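Move-Out Walkthrough, Unit 26, Sututgate Court
Checklist with my comments, October

I do these for the building on the side, and I've been told my notes run long. Fine! The short version is the OK / FIX / WATCH at the front of each line. Everything after that is me talking. Started at 9:15 in the morning, finished before lunch.

ENTRY AND HALL

Front door closes and latches: OK. You do have to give it a shove with your hip for the last half inch. The strike plate was moved at some point and whoever did it left the old screw holes open. Filler, please.

Deadbolt: OK. Turns smoothly both ways.

Smoke alarm, hall: FIX. It's a Durkier and it chirped at me the whole time I was writing this section. New battery didn't stop it, so I looked at the date on the back and it's past ten years. Replace the whole unit. I've left it up until the new one comes, chirp and all, and I'm sorry to the neighbors.

Carbon monoxide alarm: OK. Tested, very loud, scared myself.

Hall light switch: WATCH. Plate is cracked at one corner. Nothing exposed yet, but it's a cheap part and I'd do it while the electrician is here for the bedroom (see below).

LIVING ROOM

Windows open, close and lock: FIX, left one only. The sash drops if you let go of it, so the balance is shot. I put a strip of blue tape across it with DO NOT OPEN on it in my best handwriting. The right one is lovely.

Window guards: OK.

Outlets: OK, all of them tested with the little plug-in tester. One is painted over so thickly I had to scrape it before the tester would go in. Painters, I beg you, take the plates off first.

Radiator: WATCH. Valve handle is loose but it does turn. We'll know more when the boiler goes on.

Floor: OK. There's a dark patch by the balcony door where a plant lived. Boards feel solid under it — I stood there and bounced.

BEDROOM

Ceiling light: FIX. Flickers when you shut the closet door. I don't love that at all. I've switched the breaker off and put a tag on it, and I'd like it looked at before anyone shows the place.

Closet rod: OK. Held my coat, my bag and a fair amount of leaning.

Shelf brackets: FIX. The tall bookcase from Mäkelä is staying with the unit, and it's not anchored to the wall. I want two straps on it, into studs, no drywall plugs. This is the one I'd call urgent after the light.

Egress window: OK. Opens all the way and there's nothing stacked outside it.

BATHROOM

GFCI outlet: OK. Tripped and reset like it should.

Fan: WATCH. It runs, it hums, and it held up a square of toilet paper for maybe a second before letting it go. Clean the cover and try again.

Hot water at tap: FIX. Way too hot for my taste. Turn the heater down and retest.

Grab bar: OK. Pulled on it with my full weight, no movement.

Caulk at tub: FIX. Gone black along the back. Strip and redo, don't just run new over the old.

KITCHEN

Range, all burners: OK. Anti-tip bracket is there and hooked on. I'm so happy when I find one.

Extinguisher under counter: FIX. Needle is out of the green. Swap it from the stock in the basement.

Countertop and sink: OK. Nothing to write up on the island. The rack can stay with the unit, I guess, unless somebody asks for it back.

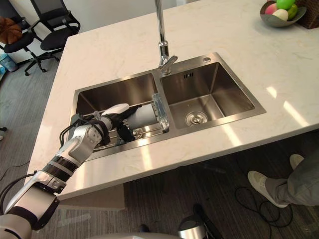 Kitchen island, double sink with wire rack in the left basin.

Cabinet under sink: WATCH. Old ring stain on the floor of it. Felt along the trap with a paper towel and it came away dry, so I'm leaving it at WATCH. Check again after the next tenant has been in for a month.

Fridge door seal: OK. Passed the dollar bill test.

BALCONY AND STORAGE

Railing: OK. No wobble anywhere along it.

Storage cage: FIX. Somebody left a dog crate with NALA painted on it and two cans of deck stain. The crate is only clutter but the stain has to go to the hazardous drop-off, not the dumpster. I'll take it if no one else is heading that way.

COSTS SO FAR

Alarm and bookcase straps: $58
Window balance, parts and labor: $247
Electrician, first visit: $300 at most, per the quote

Caulk and filler come out of what we already have on the shelf. Keys are back in the lockbox, bedroom breaker is still off — please leave it that way until the electrician has been.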